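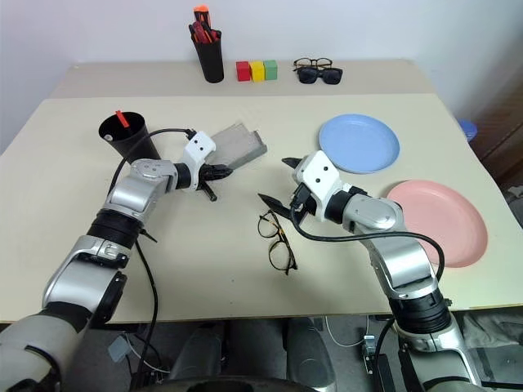

We drove over to Brakthorpe for the open day on 3 Feb 2019, and I'm so glad we didn't let the sleet put us off! Adine has the old seed warehouse by the canal now, 22 rooms on three floors (we managed 13 before our feet gave up), and you can wander in and out of nearly all of them.

My favorite was a plain white room upstairs with pale tables and the most cheerful little collection of everyday things. Red, yellow and green cubes in a row, a black cup stuffed with markers, a gray tray, a light blue plate and a pink one. I wanted to take the plates home. And glasses! Dark sunglasses overlapping a thin-framed pair at the back, like the shelf by our front door.

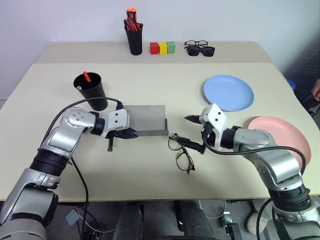 I could have stayed in there another hour, but we'd been promised coffee and the line at the Bezerra stand was already down the stairs. Worth it, though: a proper flat white and a slab of orange cake for me, and a cheese scone the size of a fist across the table. The Cernetti room next door had paper samples in drawers you could pull out and touch, which kept us busy until closing.

Parking is free but fills up fast, and it's a 20 minute walk from the station if you come by train. They open the doors again in October and we've already put it on the calendar.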